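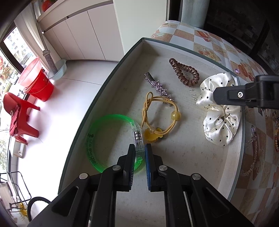
Green bangle gripped at the clear clasp, blue pad on the right jaw.

Ticket: Handling rules, small items, Section 4
Opened by: Nuala Keogh
Assigned to: Régis Gilbert
Status: Open, waiting on rule text
Opened: Fri 17 December

Problem
The Giswood checker keeps failing our tabletop runs against the new handling rules. Of the last 100 runs it rejected 37, nearly all under "grip location" or "start state." I have read the rules twice and I'm not convinced the runs are the problem.

Steps tried
1. Reran the checker on the same batch. Same 37.
2. Went back to the September rule file. It passes everything, which doesn't tell me much either.
3. Had Donal go through the rejects by hand without seeing the checker's verdicts. He would have failed four.

Comment, Régis Gilbert
The grip location rule says to take an item "at its most rigid part." For a bangle with a clasp that means the clasp. What do your operators do with the soft items?

Comment, Nuala Keogh
They grip the clasp on the bangle, see the top of the ticket. Soft items are where it falls apart.

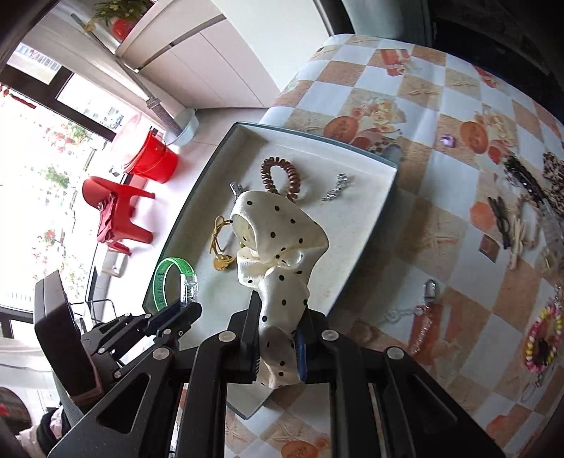

A rule about rigid parts has nothing to say about fabric, and half of what we handle is fabric or elastic. Swanepoel wrote Section 4 for molded parts and I suspect it was pasted across without anyone trying it on a hair tie. Take the polka-dot satin piece: it's gathered between the two fingers, with one end draped up over the tray. Which part of that is the most rigid? The knot, I suppose, if you want to argue. The checker marks it as a fail whatever the operator does. I'd like the rule to say "a gathered section, held between both pads" and leave it there.

Comment, Régis Gilbert
I can propose that wording. I'm less keen on dropping the matching pads rule, which you also asked for in your email. Mixed pads were put on the prohibited list for a reason.

Comment, Nuala Keogh
Then please write the reason down. We run one dark pad and one blue, and the blue makes it easy to tell left from right when reviewing. Toivo asked Borkari whether the color matters and got a link back to the same rule. If there is a grip test behind it, attach the test and I'll order matched sets.

Comment, Toivo Tikkanen
Adding the start state problem here so it doesn't get its own ticket. The rule says "container empty, items separated." The checker seems to read "separated" as "not touching."

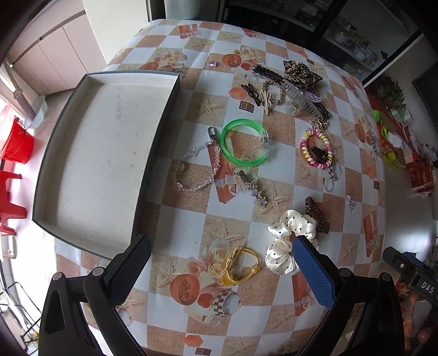 Container empty, accessories out on the cloth. Coiled tie against the scrunchie, cluster at upper right.

Toivo Tikkanen (cont.)
By the checker's reading that layout is a fail. I don't believe a pile is a fault. If the rule only ever allows neat rows, it will tell us how the gripper copes with neat rows.

Comment, Régis Gilbert
Agreed on "separated," the word is bad. Orla Madigan owns the text on the Novthorpe side, so I've sent her both changes — soft grip wording and start state. The pad rule stays until I find out where it came from.

Comment, Nuala Keogh
Fine. Until then we log rejects under those two headings as "disputed" and keep the runs. Donal will recheck the next 72 by hand. Please don't close this when the wording changes, close it when the checker changes. Last time we got a nicer PDF and the same failures.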